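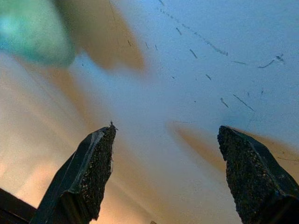

Pale blue-white, the color every paint company wants to sell you this year.

Faron has a new white out. They're calling it Quintana. It costs more than the old white, and the guy at the counter told me it "holds the light differently." Differently from what?

I bought 2 sample pots, Quintana and the cheap one from Lemano, and put them side by side in the hallway. My wife picked the Lemano as the fancy one. So did her sister.

The brochure says 100 percent of designers surveyed would use it again. How many designers? There's no number anywhere. I looked on the back too.

Zhenhua Xue painted our last place and swears the roller matters more than the can. He also sells rollers, so take that how you like.

"One coat coverage." I'm on coat 3 over the old green and I can still see green by the light switch.

Going back Friday for more of the cheap stuff.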